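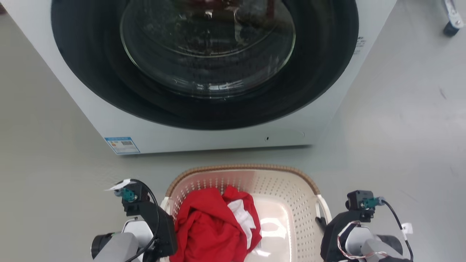 The Quiet Work of the Front Loader

In the house where I grew up, washing took a whole day. My mother filled a tub, emptied it, filled it again, and by evening her hands were red. When I moved to Gutcombe and rented my first apartment, there was a front-loading machine in the corner, and for the first month I was a little afraid of it. I used one program only, the one the landlord had shown me, and I washed everything I owned at the same temperature. Two sweaters did not survive.

Many people in our town live with such a machine and know it very little. We know the round door and the start button. The rest we leave alone until something smells or leaks.

The smell is what people complain about most. The repair shop on Chien Street, where I spent a morning in August, hears this every day. A customer comes in and asks for a new machine, and very often the old one only needs cleaning. The rubber seal behind the door keeps water in its lower fold, together with lint, hair and sometimes a coin. Wipe it with a dry cloth after the last load and leave the door open a hand's width. In my own home this took away the smell in two weeks.

Then there is the small cover low on the front, which many owners have never opened. On most front loaders the drain filter is behind it. Put down an old towel and a flat dish first, turn the cap slowly, and let the water come before you take the filter fully out. From mine I removed 34 cents, a hairpin and a gray mass that had once been a paper tissue.

The floor matters too. A smooth hard floor is easy to dry, but a machine that is not level can travel on it during the spin. A neighbor's old Dutell moved so far that it pulled its own plug from the wall! The feet can be turned by hand or with a wrench. Press on each top corner in turn — if the machine rocks, the work is not finished.

About detergent I was wrong for years. I believed that more foam meant cleaner shirts. The shop advised me to use half of what I poured before, and my towels became softer. A box of powder that lasted me a season now lasts much longer.

The last thing I learned concerns the basket. I used to carry wet laundry in my arms and drop socks all the way to the balcony. Now a plastic basket with a ribbed rim stands directly under the door when I unload, and the sheets slide down into it. I bought mine at the Pokgate market and it has already outlived one machine.

Before you close the door on the next load, check the pockets. Then turn the drum once with your hand and look inside, especially if you live with a cat.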